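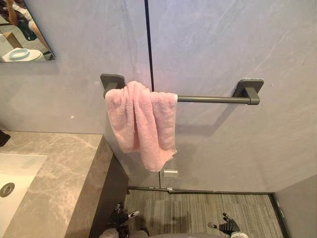 Papers > Household Studies > Shared Bathrooms > Section 4

Drying time was the complaint that came up most in the Trirkau flats, ahead of noise and ahead of hot water. Tenants share one bathroom per landing, so a towel left damp at night is still damp for whoever washes first. We asked each household how they hang theirs. Most answers described the same habit – towel over one half of the bar, bunched up by the bracket as in Figure 1, other half left bare. Folds touch folds, air can't get in. Kelemen saw this in the earlier Grumton survey too but did not pursue it.

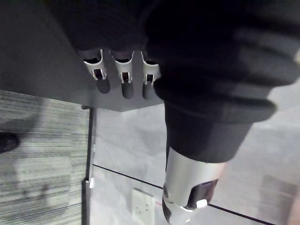 4 min read

4.2 Weighing. Cotton terry only, same mill (Stisora), 516 grams dry. Each towel was soaked, spun, hung either bunched or spread flat, then weighed again at breakfast and at noon. Spread towels were back to dry weight after 105 minutes in the mean. Bunched ones held almost 112 grams of water at that point, mostly in the hem and the inner folds. Window open or shut made less differnce than we expected, see 4.4.

Two runs in May were dropped – the landing heater had been left on.

4.3 What tenants did next. Abugri went back to the households with a one page note: spread the towel across the full bar, turn it once. Uptake was patchy. Families with more towels than bar space had no real way to follow it, and said so. A second bar was suggested many times, the landlord (Godinho) has priced it at 700 per landing including fitting. Smell complaints fell on the landings where people did spread, though we have only their word for that and no meausure of our own.

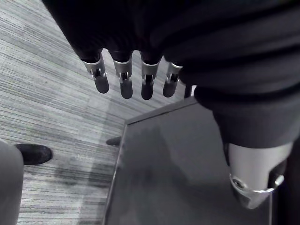 Figure 3. Detail, fingers below dark fabric.

4.4 Windows. Humidity on the landings followed the weather outside more closely than anything tenants did with the sash. Full readings are in the appendix.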